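Writing a Life, Session 2: Dates, Names and the Short Family Notice
July
Handout by Afaf Semaan

Last time we read obituaries only as readers. From today we write them, and we write for people who are tired and sad and who want the text back the same evening. Please bring this handout again to the next session, I will not print it two times.

The first thing is the order of work. Many students start with the opening sentence, and they lose an hour on it. I ask you to start with the facts sheet. On the facts sheet you put the full name, the name that people really used, the place of birth, the parents, the marriages, the children, the work, the places lived, and the service. Leave the line empty if you do not know. An empty line is a question for the family. A guess goes into print, and then a cousin calls.

About names. Write the name as the family says it, and ask for the spelling letter by letter, also when the name seems easy. Kalkidan Seyoum told us in the first session how her grandfather's notice was printed with his father's name as a surname, because the paper in Flaststead had only one box on the form. In many families the second name is the father's name and it does not pass to the children in the way the form expects. You should ask, "How should I call him in the second paragraph?" It may be Mr. and a first name. It may be only the first name. Both are correct if the family says so.

About maiden names. We use "born" or we put the name in parentheses. I prefer parentheses in a short notice. Do not use both in the same text.

About survivors and those who died before. The usual order is spouse, children, grandchildren, brothers and sisters. Stepchildren go together with children unless the family wants it different. Former husbands and wives are the hard case. Brenda Wragg, who edited the notices page for 21 years, has a rule which I now teach: she asks one time, she writes down the answer, and she does not ask for the reason.

About length. The short notice in this course is 400 words, and the service information is included in this. If you have more, cut first the adjectives, then the hobbies that everybody has. "He loved his family" can stay if the family wrote it. If you wrote it, take it out and put one thing he did.

Compare these 2 sentences from last year's class.

She was a wonderful cook and a generous neighbor.
She cooked for the whole stairway on the first of the month, and sent the pots up with the children.

The second came from Fadi Moussa, about his aunt. He got it by asking what the kitchen smelled like. This question works better than "Tell me about her."

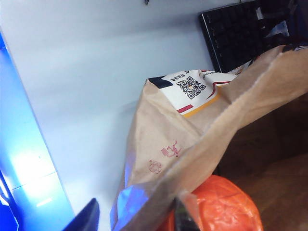
Dates are where most corrections come from, and the family's memory is not enough for them. Ask for one paper for each date: a certificate, a program from the church or the mosque, the back of a photograph. Papers from another country need more care, as the day and month may stand in different order, and the calendar itself may be different. If the paper is in a language you do not read, do not work from what you recognize. On a label like the one on this brown bag, with a line of small Chinese characters and a QR code, I can point to the code and the red and yellow stripe, but I cannot tell you one word of it, and a certificate in Chinese would be the same for me. Find a reader, and write the reader's name on your facts sheet beside the date.

If two papers disagree, show both to the family and let them choose. Keep a note of the choice. Where no paper exists, the year alone is enough, or "in the spring," or nothing.

For next session: complete a facts sheet for a living relative who agrees to it, then write the notice without the death and the service. Siham Majali will read with me and we return them with marks in pencil. Leave a wide margin on the right side.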